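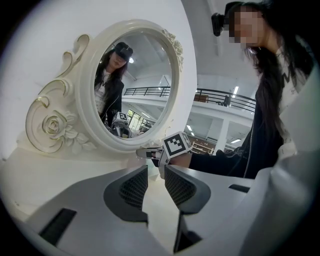 Plodley Dressing Table Set

Data card, version 2

Contents

Plodley is a set of 600 short recordings of everyday tidying at a dressing table. The activities are small ones: moving a mirror out of the way and back, putting brushes in a cup, closing jars, folding a cloth, wiping the tabletop. Each recording covers one activity from start to finish and comes with a short written label.

Locations

The recordings come from 7 homes. Each home is a separate folder, and the folder name is the only location information we release. Furniture was left where the household keeps it. We asked people not to buy anything or clean up first.

Objects

The object list is in objects.txt, one per line, with a plain name and a note. Names are kept general. A few entries:

mirror, standing: any mirror that rests on the table. The white oval one with scrolls, carved flowers and gold trim is listed as "mirror, standing, ornate".
mirror, hand: has a handle and is stored lying down.
tray: flat, with or without a rim.
jar: has a lid that comes off. If the lid is hinged, use "box".
cloth: includes towels and wipes.

Ornate mirrors should be lifted by the base or the plain back where the design allows. Carved edges chip. If a piece was damaged before recording began, the note field says so.

Labels

Labels were written by Salma Bennani and Kirsty Horrocks and checked by Vojtěch Bartoš. A label has a verb, an object and a place, in that order: "move mirror to left side", "put brush in cup". Left and right are always given as seen by a person facing the table. Version 1 mixed this up in two folders, and those labels have been rewritten.

Reflections

Mirrors show a second copy of things, and sometimes part of the room behind. Label the real object only. If an object can be seen only in the glass, leave it out of the object list for that recording and add the word "reflected" to the note field. People are not labeled, whether seen directly or in a mirror. Faces are blurred in the released files. If you find one we missed, send the folder and recording number to Brittany Hiebert and we will pull the file.

Splits

Home 6 is held out for testing. All the others are for training. Please don't move recordings between the two, as some objects appear many times within one home.

Known problems

Small white items on white tabletops are hard to make out, and some of their labels may be late by a moment.
"Wipe table" and "dust table" were used for the same activity. Treat them as one.
Jar lids are not listed separately from jars.

Contact

Adoración Cantero keeps the object list and takes corrections to it.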